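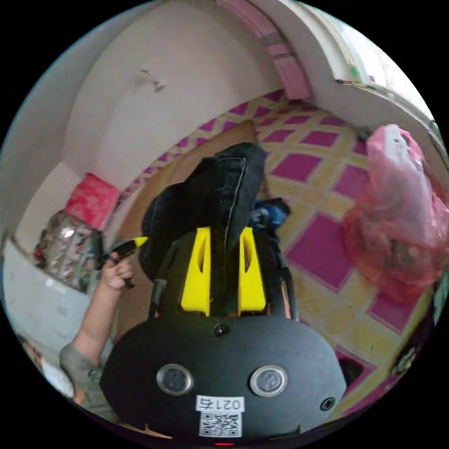
Unit 021, yellow slotted fingers, holding black denim.

On Friday, June 13, 2025, Atieno Mwakalinga wrote:
> Which fingers are you using for heavy cloth? The Ikari pads
> slip on our seams at Jorthorpe.

Slotted ones, on the Ikent rails. I logged 193 grasps on folded denim and 20 were drops, nearly all at the hem. The Ikari pads dropped 86 over the same count - they don't flex enough to follow a thick fold.

Check your closing offset too. Ours was out by 4 mm until I re-zeroed the controller. I haven't tried the Nzioka fingers and won't have a set before August.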